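Home | Products | Two-Arm Stations | Demo Days | Service | Contact

Category: Benchtop Robots / Two-Arm Stations

Skenetti 2446 Two-Arm Table Station – Open Day Demonstration Unit

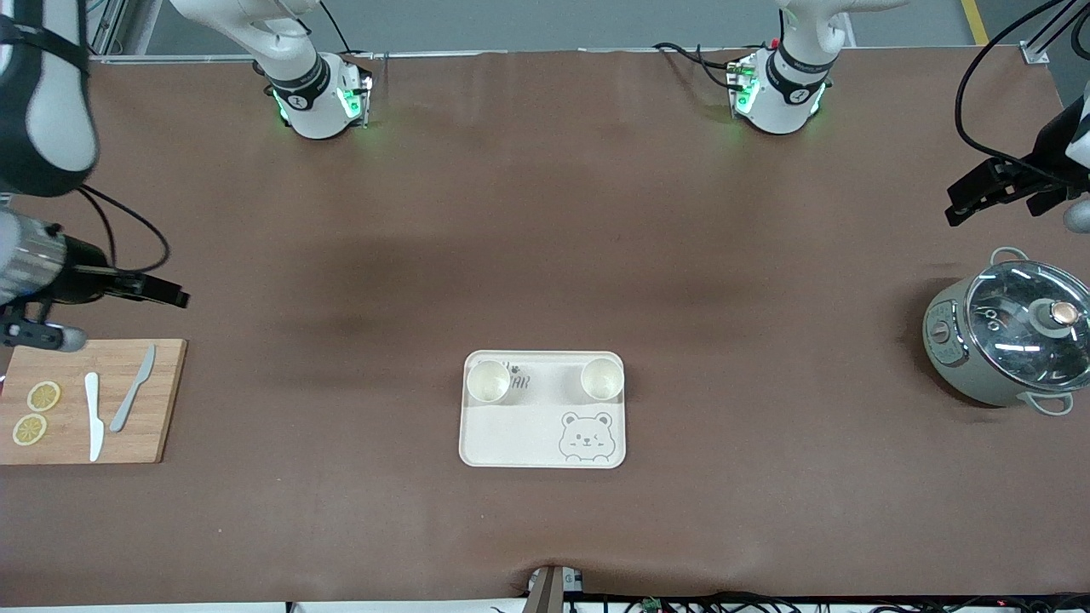

Can visitors bring their own parts to the open day?
Parts up to the size of a shoebox are accepted at the front desk until 10 a.m. and are scheduled for the afternoon session.

The 2446 is a table station with two arms mounted on the far side of the work surface and one parallel gripper per arm. The open day at Lornotel is held on a Tuesday in January. The demonstration unit is set up for kitchen handling: cutting board, knives, cups on a tray, and a lidded cooker. Staff will change the layout between sessions.

Ruoxi Kang runs the morning session, which covers single-arm picks and handover between grippers. Zhuoran Xiong runs the afternoon session on lid handling and tray work. Each session lasts 40 minutes, with time for questions at the control desk. Visitors stay behind the floor line while the arms are powered.

Ordering notes
Station, standard: part no. 2000
Station with extended cable set: part no. 2446
Spare gripper fingers, pair: part no. 1005
Service interval: 3000 operating hours

The table cover is a consumable and is sold by the meter. Gripper fingers from the older Ellby station do not fit – the screw pattern is different. Delivery includes one day of setup on site. Training is quoted separately. For quotes, write to Amber Staniforth in sales and state your supply voltage.

Tags: two-arm, open day, food handling, parallel gripper

Comments (3)

Ibsa Mamo
Is the cable set on part 2446 long enough to put the controller in a separate cabinet? Ours sits on the other side of a wall.

Shuzhen Cai
Reply to Ibsa Mamo: it reached in our cell, with the cabinet right behind the table. Through a wall I would measure first. We had to reroute one run.

dkl_bench
Went to the last open day. The handover part was good, the lid session ran late and I missed my train. Please post slot times in advance.

Previous product | Next product | Back to Two-Arm Stations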